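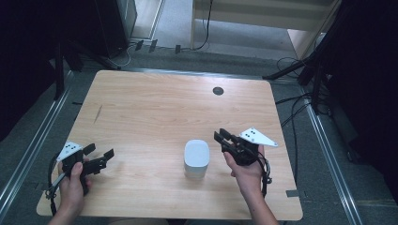

A gripper in each hand at the Clisach open day.

I went along on Saturday expecting robots doing backflips, and I came home a fan of the slow, fiddly stuff!

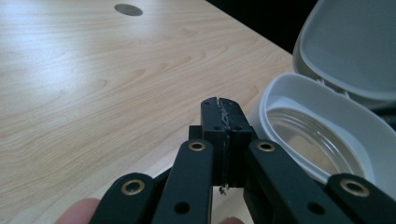
Do you need to book? Just turn up before 10, Etelka Kun told me.

She let me have a go (seven minutes, bliss) and my wrists ached all the way home.
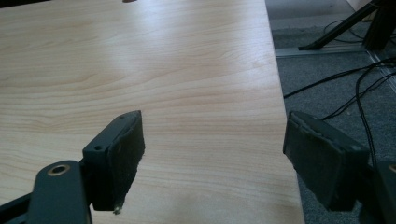

Why I'd go again

I like a demo where you can ask daft questions and get proper answers.

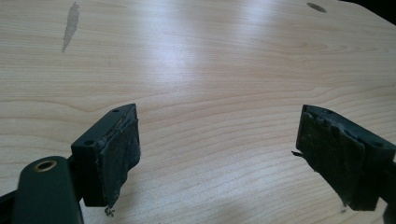

My gripe is with glossy launch shows, where everything looks fresh out of the box. Give me scuffed pads with ragged edges any day – I trust kit that looks used, and I'd happily queue for it again in June.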